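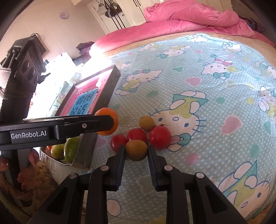
Hotthorpe council says its grocery price pledge is working. The numbers it released on 10th April don't make much of a case.

Under the pledge, signed in December, shops in Hotthorpe and neighbouring Immont agreed to hold prices on a basket of fresh produce and school supplies. The council says 1012 households have "benefited". Asked how that was worked out, a spokesperson said it was the number of households that had picked up a flyer.

Coun. Trevor MacDonald called the result "a real win for families" and said a typical household would save $600 a year. The report gives no source for that figure. It also leaves out what the same basket cost before the pledge was signed, so there is nothing to measure it against.

Darlene Ross, who runs a fruit and veg shop on Fraser Street, signed up and says she hasn't changed a thing.

"I was already charging that for tomatoes," she said. "They gave me a sticker for the window."
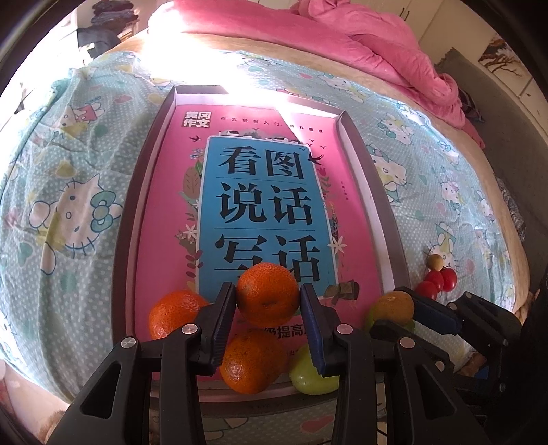

A children's writing book with a pink cover. Books are on the pledge's school supplies list.

Anong Wannasri, a mother of three from Immont, said she had noticed no difference at the till. "Maybe it's gone down somewhere. Not where I shop."

The council has spent $1607 on stickers and $791 on the flyers. Neither sum is large, but MacDonald now wants to extend the pledge to Sosascombe and hire a part-time coordinator. He would not say what the job would pay.

Coun. Brayden Chan has asked for before-and-after prices to be tabled before any vote. Staff told him they would look into whether those had been collected.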